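Okero Explainer Video Package

Okero is our fixed-scope explainer video package for companies that need one finished video and don't want to manage a studio to get it. You fill in a short questionnaire, we write and produce the video, and you receive files ready for your website, your sales team and your social accounts.

The package is made by Jundovero, a motion and video studio. Scripts are handled by Clotilde Hamel and production by Wondimu Tefera. You deal with both of them directly from the first call to delivery.

What's in the package

One video of up to 124 seconds
Script, with two rounds of changes
Storyboard in black and white, with one round of changes
Voice-over in English by a professional reader
Licensed music, cleared for web and paid ads
Captions, both burned in and as a separate file
Three formats: wide, square and vertical
A still thumbnail for each format

Script length

A script for the full running time comes out close to 300 words. Clients often send us more than that, and this is fine as raw material. Please don't cut your own text down before sending it. Clotilde works from whatever you have, including sales decks, product sheets and recorded calls, and marks anything she wants to leave out so you can check it.

If your product has a name that is hard to say, send a voice memo of someone in your company saying it. We keep it on file for the voice reader. The first Ekach video went through two recordings over one vowel, and the memo has been on the questionnaire ever since.

Visual styles

You choose one style when you order. Changing the style after the storyboard is approved counts as a new order.

Flat: drawn shapes and icons in your brand colors. This is the quickest style to produce and the easiest to update later, when a price or a menu changes. Most software clients pick it.

Line: black or single-color drawing on a plain background. It suits subjects where color would get in the way, such as insurance, legal services and staff training.

Rendered: computer-generated 3D objects and rooms, with lighting and materials. Takes longer than the other two because each shot has to be rendered again after a change, so we ask for one person on your side to sign off on the storyboard.

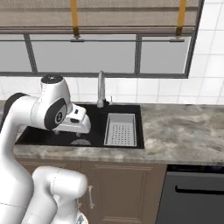

Mixed: type and flat graphics over your own footage. The footage must be 1080p or better. We don't shoot on location as part of this package.

Price and add-ons

Flat, Line and Mixed are $3000 per video. Rendered is quoted after the script is approved and starts above that price. Half is due when you order and half on delivery.

Second language, voice and captions: $1000
Extra round of script changes: $300
Short cut for ads, taken from the finished video: $300

The second language price covers a translation by a native speaker. If you supply your own translation, please have it timed against the English script first. German and French usually run longer, and a text that doesn't fit will come back to you for cutting.

How it goes

The questionnaire comes first. It asks who the video is for, where it will be shown and what the viewer should do afterward. Then there is one call, which takes less than an hour. The script follows, then the storyboard with a rough voice track, then the animation itself. Comments are collected on a review page where you can pin a note to any second of the video. Please send each round of comments in one go, from one account.

The studio closes for two weeks in October. Orders placed shortly before then are scheduled for after the break.

Files and rights

Finished videos are delivered as MP4. On final payment you own the video and may use it anywhere for as long as you like. The music license covers online use only. For broadcast or cinema, ask us before you book the slot and we will price the wider license.

Project files are not included. We store them for later edits, and Rüegg, a client since the first version of this package, has had the same video updated several times from the original files. If you need the project files themselves, they can be bought separately.

To order, send in the questionnaire or ask for a call. Replies go out before 5 p.m. on the next working day.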